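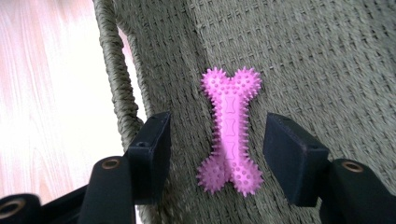

Home > Blog > Dog days

Search this blog Go

About Archive Recipes Contact

Five weeks with an old dog

November 29, 2019

So we have a dog now! I know, I know, I said after Biscuit that I was done, and I meant it when I said it, but then in October my neighbor Vlasta Vukčević went into assisted living and her dog needed somewhere to go, and well, you can guess the rest.

His name is Kolev. He is 13, mostly beagle, deaf in one ear and very firm about dinner time. Vlasta got him as a pup when she lived over on Irnska Street and she handed me four pages of notes about him (in pen, both sides) plus a coffee can full of treats. I have read those notes more times than I've read my lease.

The first week was rough. He stood at the front door every evening from five until bedtime and wouldn't eat unless I sat down on the kitchen floor with him. So I sat on the kitchen floor. My knees are 60 and they had opinions, but he ate.

What helped the most was walking him past Vlasta's old house twice a day, same as she did. My sister thought it would make him sadder. He'd sniff the gate, pee on the gate, and come home much happier than he left! After two weeks he started skipping the gate and pulling for the park instead, and I let him pick.

The vet bill was another story. Two teeth had to come out and his thyroid is low, so he's on a little pill every morning, wrapped in cheese (he spits out peanut butter, the only dog I've ever met who does). Dr. Mokgethi, that's Sibusiso Mokgethi over at the Virkov clinic, was so patient with both of us. He says no hard chews at all from here on, soft rubber only, and to bring the weight down from 38 pounds. Kolev has not been told.

If you're thinking of taking in an older dog, ask for their blanket and don't wash it. I washed it. He looked at me like I'd sold the car. Also put rugs down on any slippery floor before they come, and write the pill time on the fridge or you will absolutely stand there at noon wondering if you gave it.

We went to visit Vlasta on Sunday and he climbed right up on her feet and went to sleep, snoring, for an hour and a half. She had saved him half a ham sandwich. I pretended I didn't see.

We had a quiet Thanksgiving yesterday, just us and my sister, and there's a lot of turkey left, so soup tomorrow. I'll put the recipe up if it comes out.

Older posts Newer posts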